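会社案内

Climau株式会社について

当社は、日用品の製造・物流現場に向けて、ロボットハンドによるハンドリング装置および導入支援サービスを提供しております。主力製品「Skotudley」は、多様な形状の容器を一台で扱うことを目的に開発された多指型のハンドです。
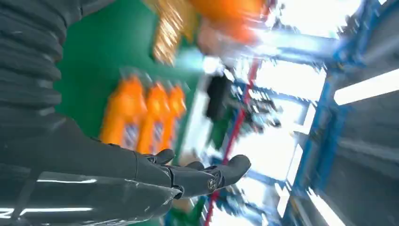 事業内容

当社の事業は、Skotudleyの設計・販売、作業教示の受託、導入後の保守の4分野から構成されます。装置の導入にあたっては、お客様の実際の商品をお預かりし、作業台の上で把持の可否と動作手順を検討いたします。洗剤ボトルのように、表面が滑らかでラベルの巻かれた容器は、ご相談の多い対象の一つです。

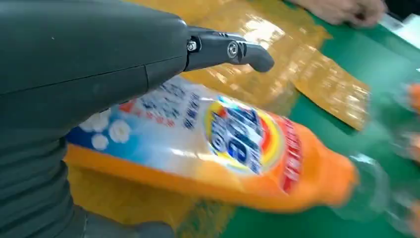 一点からでも検証を依頼できますか。
検証は一品目から承っております。商品の現物を9本ご用意いただければ、標準的な試験を実施し、結果を報告書にまとめてお渡しいたします。

検証体制

検証業務は、技術部長アニコー・フォドル（Anikó Fodor）が統括しております。手首部に小型カメラを備えた構成を標準とし、指先と対象物の位置関係を記録しながら作業を進めます。横に並べたボトルを順に扱う作業では、隣り合う容器との間隔やキャップの形状も検討の対象となります。

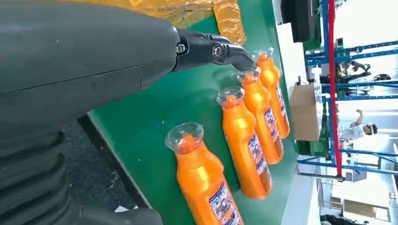 記録した動作データはお客様ごとに管理し、ご契約の範囲を超えて使用することはございません。試験は一品目につき400回を基本とし、ご希望に応じて条件を追加いたします。

導入支援

導入支援は、デオリンダ・ピニェイロ（Deolinda Pinheiro）が率いるDusbridge事業所が担当しております。現地調査、設置、操作研修までを一貫してお引き受けし、操作研修は40時間の課程として実施しております。形状が同じで向きの異なる容器や、包装材と接する容器についても、個別に手順を作成いたします。
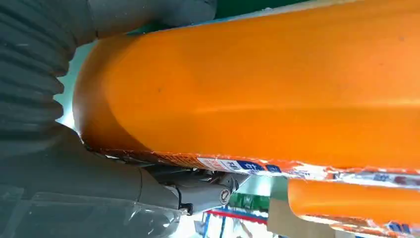 既存の設備にハンドのみを取り付けることは可能ですか。
お使いのアームの機種と可搬質量により判断いたします。事前に仕様書をお送りいただければ、Dusbridge事業所より取付けの可否をご回答申し上げます。

本ページの記載内容は2024年5月17日現在のものです。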